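Do Fan Panels Work? A Report on the Visamero Comics Weekend

Group report, Media and Events course
Yamila Troncoso, Nicanor Arancibia, Trinidad Retamal

1. What we set out to check

The Visamero comics weekend says on its flyer that panels are "the heart of the event." Our group doubted this. At the September edition we saw long lines for prints and back issues, and rows of empty chairs at talks. We wanted to know whether people go to the panels because they care about them or because they need somewhere to sit down.

Our instructor, Brenda Henríquez, warned us that one weekend would not settle anything. We agree with her, and the reader should keep that in mind.

2. How we did it

We picked 15 panels across both rooms and counted heads twice at each, once ten minutes in and again right before the end. The total at the first count was 503. We also handed out 100 paper surveys at the exit of the main hall. Nicanor did most of the handing out and Trinidad typed up the answers.

There are problems with this. A person who went to three panels was counted three times. The surveys went to whoever would take one, and people in large costumes mostly would not, as they had no free hands and no pockets. Cosplayers are therefore thin in our sample, at an event where they are a big part of the crowd.

3. What we found

The costume-building panel, run by the Stutach workshop, had the fullest room. The speaker spent most of the hour on foam seams and how to fix a broken strap with what you have in your bag. People took notes. The worst numbers were for "The Future of Comics," where only six people were left at the second count, and one of those was Nicanor.

Publisher panels landed in the middle. Istura brought two artists and a slide show, and the crowd stayed to the end, but there was a prize drawing at the end. Garrido had no drawing and lost half its room. We do not think Garrido's panel was worse. It seems more likely that a free poster holds people in their seats, and that the organizers count those people as fans of panels.

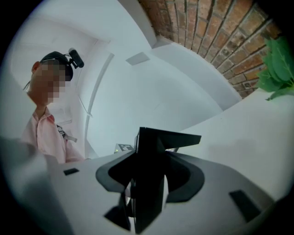

The survey answers look better for the organizers than our head counts do. Most people ticked "very important" next to panels. They ticked the same box next to parking, food and restrooms – so we are not sure what that tells anyone. A blunter question, such as which panel they had been to that day, would have helped. Several people wrote in the margin that they could not find the second room.

4. What the organizers said

Tadeo Tapia, who books the guests, met with us on a Thursday after class. He told us attendance at panels goes up every year. We asked for the earlier numbers and he said they were estimates made from the stage. He did agree that the second room needs better signs.

5. What we would change

Count at the door and use a wristband mark so repeat visitors show up as repeats. Ask fewer questions. Put one survey table by the costume repair corner, where people are already waiting. We would also leave out any panel with a prize drawing, or count the room before the drawing is announced.

Our claim is a small one. At this edition, hands-on panels kept their audience and general talks did not. Anything bigger than that would need another year of counting, and Trinidad has said she is not typing up the next batch.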